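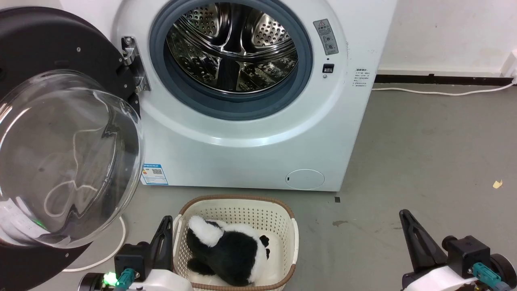
*The laundry cell at Prondale, with the panda in its basket and both grippers down at floor level.*

The brochure for the Clultau two-arm laundry cell says it can be running in an afternoon. I have now spent a good part of a month around the one at Prondale, a test site that rents space to companies with household machines to prove, and I would like to meet that afternoon.

The job sounds small. Two arms take things out of a basket and put them into a front-loading washer. The supplier, Zonumell, sells this as a first step toward hotel laundries and care homes. On the day I arrived the "load" was one stuffed panda, face down, which the staff like because it has no buttons and doesn't unfold.

Most of the work goes on before the arms move at all. The washer door has to be open as far as it will go, since a bulging glass door takes up a lot of room and the left arm has to pass it. The basket goes on a taped mark on a drawing, then gets nudged by hand until the camera agrees with the drawing. Then both grippers are closed, opened and closed again, and a technician compares the gap with a number on a card. If the gap is wrong, the fingers come off and go back on. I watched that happen four times in one morning.

The setup sheet runs to 39 steps. Not one of them mentions the floor. Yet a washer needs power, and its cable runs along the concrete to a wall socket, in the same low space where the grippers work. I asked what keeps an arm out of the cables. The answer was a "keep-out zone," drawn in software by whoever sets up the cell. It has to be redrawn when the washer is moved, and washers do move. The manual gives this half a page.

Then there are the connectors. Each gripper has a teal plug at the wrist, and the crew checks both by hand before every session. A green light on the base tells you there is power. It tells you nothing about whether the plug will stay seated when the arm reaches into a drum, twists, and backs out. Prondale's repair log lists reseated connectors more often than any other job. Zonumell calls this "routine care." My dishwasher has asked for none in six years.

The money is harder to pin down. A pair of replacement fingers was quoted to me at $977. The yearly service plan is $2,198, and it leaves out fingers. Boutros, a rival outfit down the hall, says its own plan covers everything, though it wouldn't let me see the contract.

I don't doubt the people doing the work. They are patient and tidy, and they write things down. What I doubt is the claim that a motel with one overworked laundry room will do the same. Setting up after a move took the crew over an hour, and these are people who do it for a living. A person with a basket can load a washer in less time than it takes to read the first page of the checklist.

Zonumell says a self-aligning version is due in April, with a camera routine that finds the door opening and the basket without tape or nudging. I asked to see it run. I was shown a slide.

The crew's next job was swapping the right gripper's tall finger for a shorter one, which means new gap numbers, a new card and another pass through the sheet from step one.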